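Desk notebook, May
Nelham series rebuild, continued from the previous entry

08:40

Overnight job finished. Log is clean apart from the usual warnings on the sugar contract. Picked up where the last entry stopped: the Nelham crude and products series still disagree with the Duder feed after the rebuild, and the gap is larger than the rounding can explain.

Joined the two on trade date and contract code. 478 rows differ by more than one tick. Sorted by contract, they fall almost entirely in the last few sessions before expiry. That points to the roll. A bad price load would have scattered the differences over the whole life of each contract.

09:15

Roll rule as coded: switch to the next contract when its open interest passes that of the front month, tested on the previous session's close. Roll rule as documented for Duder: switch when volume in the next contract passes the front month for two sessions in a row. The two rules agree in a quiet market. They come apart when the front month is being bought back in a hurry, which is the period we care about.

Checked the heating oil roll by hand on paper. Our rule rolls first. Their rule rolls later and picks up the last part of the squeeze in the front month. Neither is wrong. A user who charts both will see a bump in one and a flat line in the other and will write in to ask which is the price.

Decision for now: keep the open interest rule as the default and add the volume rule as a switch. Column name roll_rule, values oi and vol. Do not overload the existing flag column; it already carries two meanings and the second one is not in the data dictionary.

10:05

Back-adjustment. The old code shifts the history by the price difference on the roll date. The new code scales by the ratio. Ratio adjustment keeps the percentage returns intact and is what the risk people want. It fails if either price is zero or negative, and the old test suite never tried that. Wrote a test with a made-up contract settling at minus one. The ratio branch returned a series with the sign flipped for everything before the roll, with no error and no warning.

Fix: if either leg is at or below zero, fall back to difference adjustment for that roll and write a row to the exceptions table. Exceptions table now has a reason column. Mixed adjustment within a series is ugly, but a flipped sign is worse, and the reason column at least leaves a trace.

Rerun on the full crude history. The exceptions table is short and every row in it is expected.

10:50

Settlement times. Our products series stamps the settlement at exchange close, local time. Duder stamps the same price in UTC and truncates to the date. For the Asian session contracts this moves the price to the day before. Of the 478 rows, a small group near the bottom of the list come from this and have nothing to do with the roll. Separated them out into their own file so that the roll comparison is not muddied.

Clock changes are handled in the loader, and the loader is correct. The join was done on the truncated date. Rewrote the join to use session id. Session id is missing for the oldest part of the history and has to be derived from the exchange calendar, so the join is now slow for that part. Acceptable. It runs once.

11:30

Call with the Brimetti side about the spread table. Their request: the crack spread quoted per barrel for all products, including those that trade in cents per gallon. Conversion is 42 gallons to the barrel, divide by one hundred for cents. We already do this for gasoline and heating oil. Gasoil trades in dollars per metric ton and needs a density assumption. They use one factor, our table uses another, and the difference shows up in the second decimal place.

Agreed that each side keeps its own factor and that the factor is published in the header of the file. Put ours in as a named constant. It had been typed in as a bare number in two places, and in one of them it was missing its last digit. That accounts for the gasoil drift raised in the earlier entry. Closed that item.

13:20

Block bootstrap on the rolled returns to see whether the choice of roll rule matters to the volatility estimate. 3,000 resamples, block length set to the length of the roll window, same seed for both rules. Ran in Garrido; the local box swaps itself to death on the full panel.

Results, in words, since the table is in the run folder:

Crude: the two rules give volatility estimates well inside each other's interval.
Gasoline: same.
Heating oil: the volume rule is higher, and the intervals overlap only at the ends. Driven by one roll. Dropping that roll brings the two together.
Gasoil: no conclusion. The history is too short once the mis-stamped sessions are removed.

Do not quote the heating oil result without the remark about the single roll. It will get picked up and repeated as a general finding.

Garrido kept the first run's seed in its cache and reused it for the second run even with the cache option off. Harmless here, as the same seed was wanted. It would not be harmless elsewhere. Filed a ticket.

14:10

Margin inputs. The Duder file lists initial margin per lot. Position limit in the test book is 125 lots per contract month. The limit check compares the rolled position to the limit after the roll, and on the roll day itself the book holds both legs for one session. Under the present code the gross position can reach twice the limit for that session and pass. Changed the check to look at each contract month on its own, before and after. Two old backtests now fail the check. They were wrong before as well.

Reran both with the roll spread over 3 sessions. They pass. The slippage estimate goes up a little on the thin contracts and hardly moves on crude.

Note for whoever takes over the test book: the limit lives in the config file, and a second copy lives in the reporting script. The second copy should go. I have not removed it, as the month-end report is built from that script and I do not want to touch it before the close.

15:00

Headline tagging for the daily market note. The tagger decides whether a wire headline is about supply, demand, weather or policy, and the note uses the tag to pick the first sentence. Went through the misfires from the last run. Most involve the word "cut." A rate cut, an output cut and a cut in a price forecast all came out as supply. Added the noun next to "cut" as a feature. Rate cuts now go to policy. Forecast cuts still go to supply about as often as before, and the training set simply does not have many of them.

"Mixed" is the other problem word. When crude is up and products are down the note says prices were mixed, which is fine. When crude is unchanged and products are down, the note also says mixed, which is not. Threshold for unchanged is now one tick, taken from the contract specification and no longer from a percentage.

15:45

Started on the fresh produce part of the Nelham basket. Source files are wholesale quotes, one line per origin and pack size.

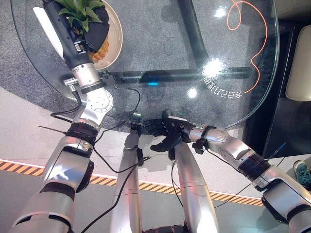
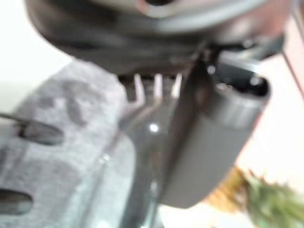
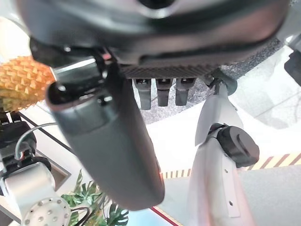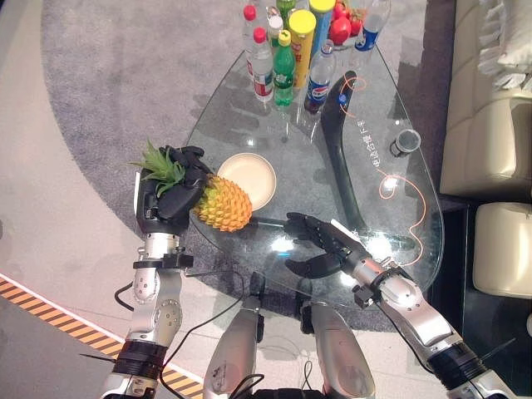
The produce quotes have the same fault as the gasoil table: a unit is assumed and never written down. Some origins quote per carton, some per kilogram, and the carton weight changes with the count size in the carton. The loader takes one carton weight for each commodity. For most lines that is tolerable. For pineapple it is not, as a line may be quoted crown on or crown off, and the two are averaged together. The fruit in the first and last pictures above still has its green crown, and a per-kilogram price for fruit like that includes the weight of leaves that a processor would not pay for. Adding a field crown with values on, off and unknown. Lines marked unknown stay out of the average until the source confirms. This thins the series in the early part of the history, and a few weeks will have no value at all. Leave them blank. Do not carry the previous value forward; the old version did that and it made the series look calmer than the market was.

16:30

Wrote the carton lookup as its own table, keyed on origin, commodity and count size. Empty keys raise an error at load. Ran it on the most recent file only. It stopped on the first citrus line with a missing count size, as intended. Citrus will need its own handling of half cartons.

Currency conversion on these lines uses the rate on the publication date. The trade date is often earlier. Left as is for the moment and marked in the header.

Open items

Volume rule switch: coded, not merged. Needs a test for contracts with no reported volume.
Session id for the oldest history: derived, not yet checked against the exchange notices.
Gasoil density factor: in the header, waiting for the Brimetti side to put theirs in the same place.
Garrido seed cache: ticket open.
Second copy of the position limit: remove after month-end.
Crown field: ask the source what their default is when the line says nothing.
Forecast cuts in the tagger: find more labeled headlines.

17:10

Kicked off the overnight job with the new join and the oi rule. The vol run is queued behind it. If the first one fails, the second will start anyway and write to the same output folder, so check the run id before reading anything from it.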